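Flusville Glove Exchange opens for the winter with boxed sets for households and schools

Flusville, November

The Flusville Glove Exchange has reopened for the winter season and will run until the end of March from the ground floor of the former Druser building. Residents can bring in gloves they no longer wear, collect a pair at no charge, or swap one pair for another. Children's sizes are on the left as you come in, adults' sizes on the right.

The exchange began last winter as a single table in the library entrance. It gave out 300 pairs in its first season and was left with a large number of single gloves, which were kept over the summer. Many of them have since been matched, and those that could not be matched are now offered as odd gloves for gardening, painting and scraping car windows.

The main change this year is that gloves will be packed in lidded plastic boxes instead of paper bags. Paper bags tore, and people had to empty them to find out what was inside. With a see-through box, a visitor can see colour and thickness before asking for it to be opened.

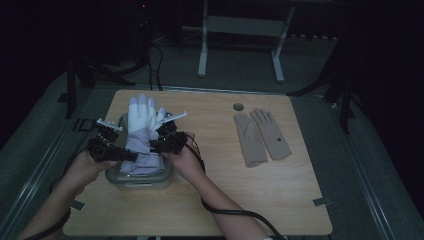 A white glove with a pale lavender cuff in a storage box, with two beige gloves laid out on the table beside it.

"Last year we spent most of our time looking for things," said Dalia Lapiņa, who coordinates the exchange. "Someone would ask for a thin pair for a ten-year-old and we would go through four bags. We had the gloves. We just couldn't put our hands on them."

Each donated pair is checked at the sorting table before it is boxed. Gloves are laid flat, palm down, with the fingers pointing the same way, so that a difference in length or shade shows up. Seams are checked between the fingers and round the thumb. Buttons and poppers are tested, and linings are pulled straight if they have come out with the hand. Pairs that need a stitch or two go to the mending basket and are returned to the table when they are done.

Gunārs Uibo, who runs the mending evenings, said that most repairs are small. "It is nearly always the tip of the first finger or the inside of the thumb. Knitted gloves we can darn. With a lined glove you have to turn it, and that takes longer. I would ask people not to throw a glove away for one hole."

The sorting table has a pale wooden top, chosen so that loose threads and dark marks on the fabric are easy to spot. It is wiped down at the start and end of every session.

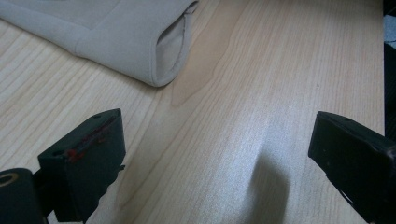

Thicker gloves are dealt with separately. They take up more space than knitted ones and do not keep their shape if they are pressed under other items, so they are packed last and go at the top of the box. Mittens are boxed on their own. Ski gloves are accepted this year for the first time, provided that the lining is whole.

Boxes are labelled on the short side with size and type. The exchange has 80 boxes to begin with, of which 30 are set aside for schools. Teachers can borrow a school box for the whole winter and keep it in the classroom or by the playground door, and gloves that go missing do not have to be paid for.

Iara Ojeda, who looks after the school boxes, said that five schools had already asked for one. "They want spares for playtime, mainly. A child comes out with one glove, or none, and there is a pair to hand. We will top the boxes up in January, when they usually run low."

The exchange is asking in particular for children's gloves for ages four to eight, waterproof gloves in any size, and large adult work gloves in clean condition. All gloves should be washed and fully dry when they are brought in. Please fasten pairs together with a peg or a piece of wool. Safety pins should not be used, as they leave holes in waterproof fabric. Disposable gloves cannot be taken.

Mending evenings start at 6.30 pm in the same room. Needles, wool and thread are provided, and beginners are welcome. Places are limited to the seats at the long table and can be booked at the desk.

Donations can also be left in the collection bin at the Novetti bakery during shop hours.

Questions about school boxes should be addressed to Iara Ojeda. For all other enquiries, including press, please contact Povilas Venckus at the Flusville Glove Exchange desk.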